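Gripper Comparison Working Meeting
Minutes, Wednesday session, 2 p.m.

Chair: Birsen Demirtaş
Present: mechanical, controls and data groups
Apologies: none

1. Previous minutes
Accepted with one change. Under item 4 the finger pad order should read Drarkesent, not Illus.

2. Hand-held unit, pad wear
The orange ribbed pads remain the reference set. Mechanical reported that the ribs on the older pair have rounded at the tips and that grip on glossy board has dropped as a result. Illus has offered a softer compound in the same outline. Agreed to fit one softer pair and leave the second unit unchanged until the results are in.
Action: mechanical to fit and label the pads.

3. Arm-side gripper
The Kang jaw closes faster than the hand-held unit can be closed by a person, and demonstrations replayed at full speed overshoot on thin handles. Controls proposed limiting closing speed in the replay script. B. Demirtaş asked that the limit be logged with every run so that old and new results are not mixed. No decision on a fixed value. Controls will bring curves for three settings.

4. Controller
Jodaleo firmware was updated on both benches. One bench lost its homing offsets and had to be set up again. The offsets are now stored on the host. The timeout fault during long holds was seen again on run 2279 and has not been reproduced since. Item stays open.

5. Camera
Wide lens kept. The narrow lens gave cleaner marker detection at close range but lost the outer edges of open doors. Detection dropouts are mostly from glare off white surfaces under the ceiling panel. Data group asked for a shorter exposure. Controls objected that the dark curtains already leave the sides of the image underexposed. Agreed to test the shorter exposure on the cabinet task only.

6. Cabinet task
Task list is now 20 runs per gripper, doors and shelves only. The top compartment with the recessed handle is left out of this round, as the Kang jaw does not fit the recess without a longer fingertip. Start position was discussed at length. Straight-on start adopted, both doors open, jaws at low height.
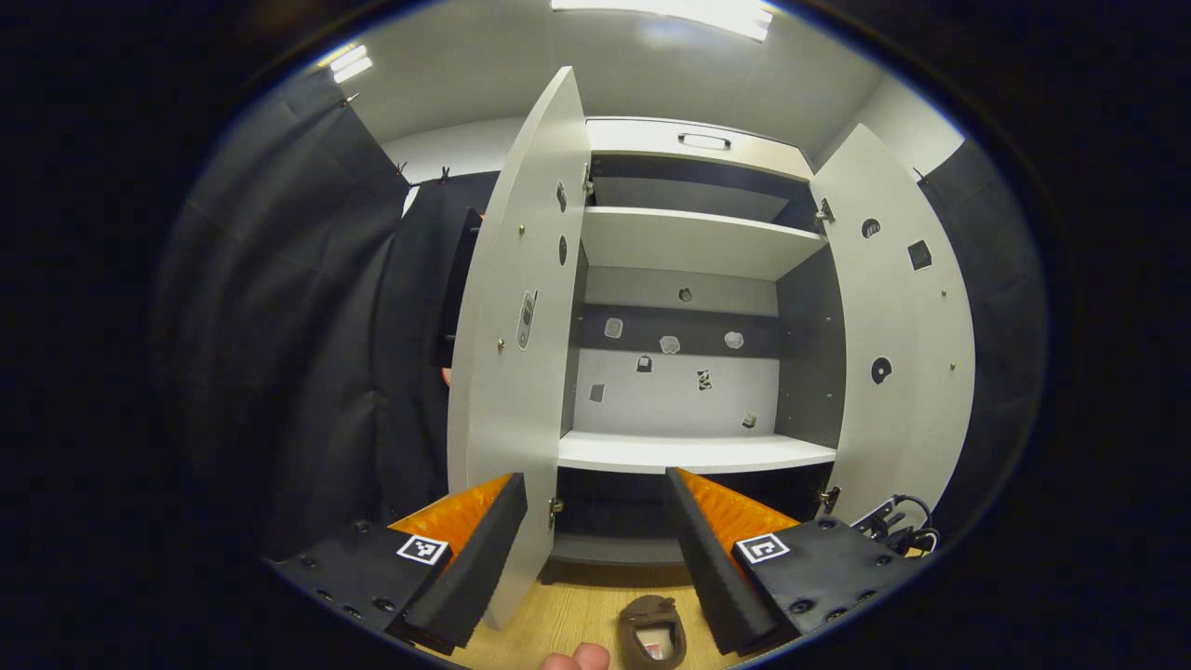 Cabinet task, hand-held gripper facing the open cabinet. Fiducial markers on both finger mount plates.

Data group noted that the stickers on the back wall help tracking and should not be moved between sets. Cable routing on the right of the hand-held unit to be reviewed, with a clip or sleeve to be proposed by mechanical.

7. Rejected runs
9 runs rejected from the last set, all for lost tracking. To be repeated with the wide lens before any comparison is circulated.

8. Next meeting
Same time, same room. Speed curves and first results from the softer pads to be tabled.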